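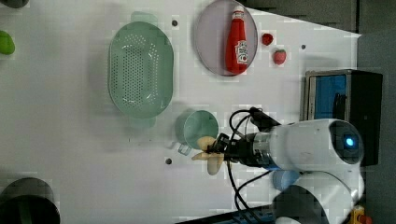
2 min read

Kitchenware restock for the Nalleo play kitchen, August meeting. Started late, projector cable again. Budget stands at $900 for the term, $133 already gone on the Gamance order (invoice recieved, filed). Discussion on what stays on the white table and what goes back in the tubs. Agreed the green colander and the green cup stay out, same colour family, easy to match up when packing away. Ketchup bottle belongs with the plate for the cafe game. Strawberries are small, keep going astray, need a lidded tub of their own.

Apologies: 3, noted.

Previous minutes: accepted, one correction. The Eltance quote was for tubs only, not tubs and labels.

Item 1, storage. Current tubs too deep, small food sinks to the bottom. Eltance do a shallow one. Fang cheaper but lids don't click. Went with Eltance, 3 to start, see how they hold up before ordering more. Labels to be done in house, word plus colour dot.

Item 2, play food. Sorting rule agreed: fruit together, bottles and jars together, dishes seperate. Banana goes in with the fruit, large tub, strawberries in the small one alongside. 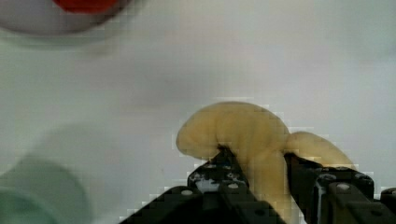

Query whether pretend fruit should be washed weekly or fortnightly. Fortnightly for now, warm soapy water, air dry on the rack. Plates and cups same day. Anything cracked goes in the bin, write it on the sheet by the sink.

Item 3, table. Surface to be wiped at pack-up, not left till morning. Spray is on the top shelf, leave it there please.

Other business: request for a second colander. Held over, no price yet. Somebody has borrowed the label maker, please return to the office.

Actions: order tubs, print labels, price colander, new sheet for the sink.

Closed 4.40 pm. Next meeting same room, bring own mug.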